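Home Products Support Community Log in

Support log: right arm drops out mid-stack (Iltus service plan)
July, by Minttu Niskanen
4 min read

Right, I said I'd write this up properly once I had more than a moan to offer, so here goes. We run a two-arm bench with the Iltus planning service on top, bought through Clateo on the yearly plan, and for the most part I've been very happy with it! The job is dull on purpose: pick up a cup, put it inside another cup, carry on until there's one stack. The left arm has been fine from the start. The right arm stops dead partway through a reach, the log says "follower timeout, 600 ms", and the whole run is binned.
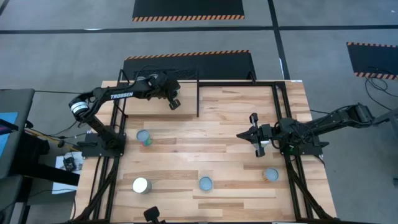 The timeout first turned up after the July update, and I spent far too long blaming the update for it. I rolled back, got the same error, rolled forward again and felt a bit silly. What made me look at the hardware side was the layout we use for the long reaches, with the four cups spread well apart over the planks, so the right arm has to come a good way across from its side. Its cables are bundled along the arm and loop down past the edge of the table, and I started wondering how much slack there was at full stretch. I ran 100 picks with the cups bunched close to the right base and had no dropouts at all. Same again with them spread out: 11 dropouts. Not science, but good enough for a ticket.

What I tried, in order:

- Swapped the power supply with the left arm's. No change.
- Swapped the data lead for a new one. Better for an hour or so, then back to normal (normal being rubbish).
- Raised the timeout in the Iltus settings. It fails later, and with more of a jerk, so I put it back to 600.
- Re-clipped the cable at the elbow with a bit more give. Dropouts down to two in the next 100.

So I was feeling quite pleased with myself, and then I changed the objects. We'd been meaning to move on from cups to tins and tubs anyway, to try the mixed-object add-on (another thing on the Clateo bill, and not cheap if you ask me). Wider things mean the gripper opens further and the wrist turns more, and the timeout came straight back. Only on the right, only when the wrist rolls past a certain point. I left it going for 3600 seconds with logging turned all the way up and attached the file to the ticket.
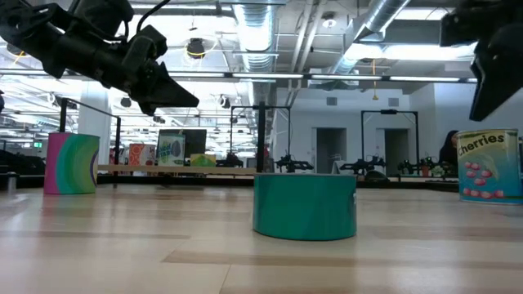
Owusu wrote back the same afternoon to say the log pointed at the wrist connector, not the lead, and that re-clipping had probably just taken some of the pull off it. Could I power down, reseat the plug at the wrist joint, and run the roll test from the service menu before touching any other setting? And please leave the timeout alone.

Fair enough. I've reseated it and the roll test passes, but it passed once last week as well, so I'm not closing this yet. Owusu is sending a replacement connector under the plan, which I'll fit when it gets here. If anyone on the Gellton add-on has seen the same thing, do shout, and tell me which firmware you're on.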